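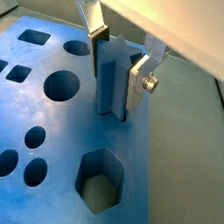 Keeping Plastic Pieces, Boards and Holders in Good Order
Workshop and Playroom Tips from Salora
Friday, September 9, 2022

If your house is anything like mine, there is a drawer (or a box, or a whole corner of the workbench) where the plastic things end up: shape blocks, puzzle boards, little brackets and holders that somebody printed for a job and then printed again in a better size. I love all of it, and I have spent a good many evenings sorting it out, so here are the habits that have stuck.

Start with the boards. A shape-sorting board looks easy to clean until you remember the holes, and the holes are where the crumbs and the fuzz go. I wipe the top with a damp cloth first, then go around the inside walls with an old soft toothbrush and a drop of dish soap. Round holes are quick. Anything with corners, a hexagon or a star especially, wants a cotton swab pushed right into the points. Rinse, shake, and stand the board on its edge on a towel overnight.

Now, about blocks that stick. A star is the worst for this, all those ridges down the sides, and when board and block are the same color it's surprisingly hard to see which point is lined up with what. Don't lean on it! Lift it back out, turn it a little, and let it drop under its own weight. If it still binds, look for a tiny burr or a bit of dried juice on one of the ridges. A few light strokes with fine sandpaper will see to a burr, and warm water will see to the juice. Go easy with the sandpaper, though, as I once turned a nice snug block into a rattly one and it has annoyed me ever since.

For the small round and oval pieces I keep a zippered mesh bag, the kind sold for washing delicates, and it hangs on a hook next to the board so that the two travel together.

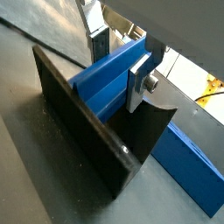
Printed parts need slightly different handling. Those fine layer lines hold on to dust and skin oil much more than a smooth molded surface does, so brush along the lines, using a dry paintbrush before you use anything wet. And please keep them out of the dishwasher and off the dashboard of the car. Plenty of printing plastics go soft well before you'd expect, and I had a drawer divider from my Pestel shelf project sag like a hammock one afternoon in May.

Black parts show every speck, and there's no cure for that except a microfiber cloth and a forgiving attitude. While you have the cloth out, check any small screws. Snug is plenty where a screw goes into plastic, and if you feel it start to turn freely, stop, back it out and try one a touch longer.

When a holder is meant to fit something, tie a tag to it saying what. I use old bread clips and a marker. It feels fussy for the first 6 and after that you won't think about it.

Last thing, spares go in a shallow tray, one layer deep, so you can see them all without digging. Mine sits on the shelf under the bench, next to the sandpaper.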